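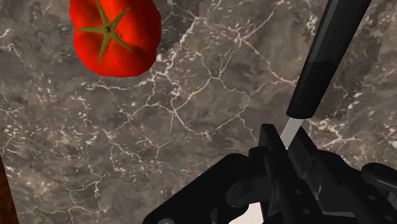

Slide 1: Tomato on a marble counter

Okay, hi everybody, thanks for coming out on a Thursday. I manage vacation rentals in Sarlow and up the hill in Pollham — 40 homes right now — and I want to talk about welcome books. You know, the binder by the coffee maker!

(Ask who has one. Ask who has read it lately.)

So last summer I went through every guest message we got from check-in to checkout. There were 473 of them. And 419 were asking something the book already answered! Wi-Fi, trash day, how to turn on the hot tub. I was a little crushed, I'd worked hard on that book.

Next slide. The old Hengate house book, all those pages. The Wi-Fi password was behind the history of the town (I love the history of the town, but still).

What we do now: one card on the fridge with 7 lines on it, big type. Everything else stays in the binder. The gate code goes out by text at 3 p.m., when people are in the car and looking for it.

Story about the Szulc cottage and the two thermostats — keep it short, I always run over on this one.

Pass the sample cards around. Take one home, copy it, change whatever you like. Then questions, and if parking comes up, save it for after the break.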